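How a Robot Gripper Is Looked After

The Dilter is a small robot arm that picks things up from a table and puts them down again somewhere else.

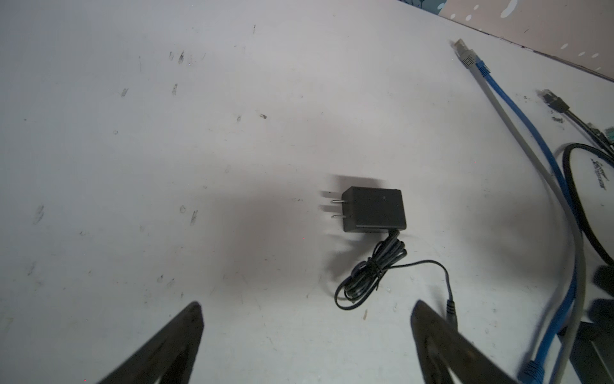 A robot arm needs regular care, just as a bicycle does. The Dilter in the Nedcombe workshop is checked every morning before it is switched on, and the check begins with the part that touches things. This part is called the gripper. It has two black fingers that get narrower towards the tip, and the tips are flat. A flat tip can press evenly against the side of a small block, such as a power adapter. A cord is harder to hold. It is thin and it bends, and even when it has been coiled and fastened in the middle with a twist tie, one end can be left trailing with its plug lying close to a fingertip. The fingers have to close on the right part and miss the rest.

Step one: cleaning the fingers

The power is turned off first. A robot can move without warning when it is on, and it is strong enough to pinch a hand. Only grown-ups who have been trained may work on the Dilter, and they lock the switch in the off position before they start.

Each finger is wiped with a soft, dry cloth. Dust and grease make the fingers slippery. A slippery finger must squeeze harder to keep hold of an object, and squeezing harder wears out the motor.

Step two: checking the gap

The space between the fingers is called the gap. When the gripper is closed, the two tips should meet exactly. To test this, the engineer slides a strip of paper between them and closes the gripper by hand. If the paper is held firmly, the tips are meeting. If it slips out, one finger has moved out of line. Two screws at the bottom of the finger are loosened, the finger is straightened, and the screws are tightened again.

Step three: cleaning the camera

The Dilter has a small camera near its wrist. The camera moves wherever the gripper moves, so it always looks past the fingers at the table. A fingerprint on the lens makes the picture blurry. The lens is cleaned with the same sort of cloth that is used for spectacles.

Step four: teaching it where things are

After any repair, the arm has to measure itself again. This is called calibration (say "kal-ih-BRAY-shun"). The arm travels slowly to 7 points above the table and stops at each one. The computer compares where the arm is with where it should be. If the two places do not match, the computer works out the difference and corrects for it the next time the arm moves.

Parts that wear out

The fingertips are changed after 200 hours of work. The belt inside the arm lasts longer, but it stretches little by little, and a stretched belt makes the arm stop in slightly the wrong place. Sharada Annamalai, the engineer in charge of the Dilter, writes every change in a logbook kept beside the machine. The logbook shows which part was replaced, in which month, and who did the work. If the same part keeps breaking, the logbook makes it easy to notice.

Words to know

Gripper: the part of a robot arm that holds things.
Calibration: checking a machine's measurements and correcting them.
Engineer: a person who designs, builds or repairs machines.
Logbook: a written record of work that has been done.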